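Loot, Loot and More Loot: The Trekisow Update, Two Months On
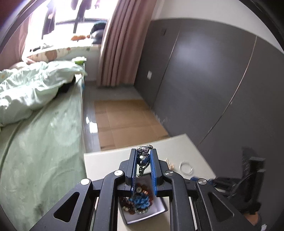
Thandeka Mokgethi wrote in after our last issue to say we'd been unfair to Trekisow. The August update, in her view, fixed the one thing everybody complained about, and a dungeon crawler that showers you with rings and amulets is doing what dungeon crawlers are supposed to do. She has put more hours into it than I have and she says the new crafting bench changed how she plays.

Fair enough. I went back and played it again, on a new character, with the patch notes open on the other screen. I'm still not sold.

The complaint back in the summer was that nothing you picked up mattered. You'd clear a crypt, the chest would pop, and out came a pile of trinkets that were all slightly worse than the ones you had on. Prirex, the studio behind it, promised a "complete rethink of rewards." What we got is more item slots and a bench where you can melt down the junk. So now there is more junk, and a chore to do with it.

I'll give them the bench itself, because it works. You drop in two charms with the same prefix and get one back with a better roll, and the animation is quick and you can skip it. The trouble is what feeds it. There are 24 charm types in the game now and I could tell you what maybe a third of them do without looking. The rest say things like "increases Resolve gain while Steadfast," and Resolve is a bar I have never once seen run out.

Then there's the stash. It holds 2,000 items, and Prirex put that number in the trailer as though it were a selling point. Who wants that? I play these games to hit skeletons with a large hammer. The hammer part is still great, by the way. The swing has real weight to it, enemies stagger the way they should, and the Hlongwane Marsh level is the best thing the team has made – foggy, mean, full of things that come up out of the water behind you. I played it through three times and would happily do it again. But every ten minutes the bag fills up and I'm back in town reading tooltips.

Oratile Mabaso, who plays co-op with me most weeks, thinks I'm doing it wrong. His approach is to set the loot filter to gold and above on day one and never look at anything else. I tried that for an evening. It does cut the clutter, but it also starves the bench of parts, so by the second boss I was badly under-geared and he was carrying me. If the best way to enjoy your reward system is to hide it, I think somebody should look at the reward system.

Some of this would bother me less if the shop weren't sitting right next to the bench. You can't buy gear, and Prirex has been clear about that. You can buy stash tabs. You can buy a pet that picks up crafting scraps for you. I won't say the mess was made on purpose so that the broom could be sold, but I did notice the broom went on sale the same day.

Compare Cillum, which came out earlier this year to much less noise. You get 8 relics in the whole campaign. That's it. Each one changes a move you already have, and when the fourth one dropped I stopped playing for a minute just to think about where it should go. It's a shorter game and the bosses are pushovers, and the camera has a habit of getting stuck behind pillars. I'd still hand it to a friend first.

To be clear about what I liked in the update, since Thandeka is right that I skipped it last time: load times are much better on console, the respec cost is gone, and co-op no longer drops you when the host opens the map. Those are real fixes and they should have led the trailer. The new hard mode is decent too, though it leans on bigger health bars more than I'd like.

The next patch is supposed to bring "loot 2.5," with set bonuses and a second bench. No date on that, and I've learned not to hold my breath. Set bonuses usually mean hunting one missing boot for a week.

If you already own Trekisow, go back for the marsh and set your filter somewhere in the middle, maybe silver. If you don't, wait for a sale. Readers who want to argue for the stash tabs can write to the usual address, and I'll print the best ones next issue.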